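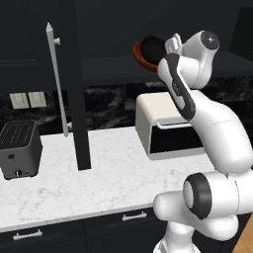
Home | News | Visits | Members

Report of a visit to the Gestby training centre, 4/12/18

The Equipment Planning Group visited the Gestby centre at the invitation of its director, Doina Nikolovski. The purpose was to gather information before the group submits its bid for an assistive kitchen arm and the software needed to plan its use.

The morning was given over to simulation. Rizwan Abbasi showed members a modelled kitchen in which an arm can be tried among ordinary worktop appliances before any order is placed. Members asked whether our own kitchen could be modelled in the same way. It could, provided that measured drawings are supplied, and Gestby would charge 700 euros for the work.

Discussion then turned to costs. Gestby received quotations from two suppliers, Brollanine and Killitz. The Brollanine price was lower but left out installation, spare gripper fingers and staff training. Mr Abbasi advised the group to ask for these as separate lines – and to have the yearly service charge stated in writing. Delivery to Gestby took 166 days from the date of order, which the group had not allowed for in its draft timetable.

After lunch Manee Kamolrat took members through the centre's budget sheets. Gestby sets aside 10 per cent of the purchase price each year for repairs. Software licences are held in a different budget and fall due in June. A deposit of 60 per cent was required on signing.

Arben Kelmendi will revise the draft timetable and request a third quotation, from Ristić. The question of floor loading was not settled and will be raised again at the next meeting.

The group thanks the staff at Gestby for their time and for the lunch provided.

Tihomir Kovačević
Equipment Planning Group

Shares: 10 | Comments: 2

Related items
Notes on leasing and outright purchase
Service contracts: terms to check
Revised form for equipment bids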